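Since October I am building a small cleaning robot in the shared workshop in Prukville. It has two driven wheels, one brush and a cheap depth sensor, and I named it Gotov. The frame is finished. The software is the part which takes my evenings.

On Sunday I wanted to let it drive in the real bathroom of the workshop, but Rigoberto Aguirre asked me kindly to wait. He remembers the first version, which pushed a bucket of paint down 7 stairs. So I am working in simulation for the moment, and I must say I learn more than I expected.

The biggest trouble is the turning. The left motor is a little stronger than the right one, and on a long straight line Gotov drifts by up to 18 cm. I copied this fault into the simulated robot on purpose, otherwise the tests are too friendly. Then I wrote a correction which compares the wheel counters with the gyroscope. After 42 runs the drift is small enough for me, though I would still like to make the code shorter, it is not nice to read.

For the test rooms I make everything simple: walls, a floor, one or two things to go around. Abundio Espinoza helped me with the textures, he has much more patience for tiles than I have.

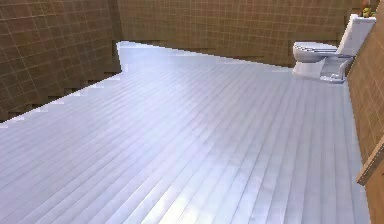
*The bathroom in the simulator, with plank floor, brown tiles and the toilet in the far corner.*

The open floor is easy for the route planner. The foot of the toilet is harder, as it flares out a little and my map is made of squares. At the moment the planner keeps too much distance there, and a ring of floor stays without cleaning. I will try smaller squares next, but the little computer on board is already quite busy.

If somebody has used a finer map on a slow processor, please write me in the comments. I still need to solder the new battery connector this week.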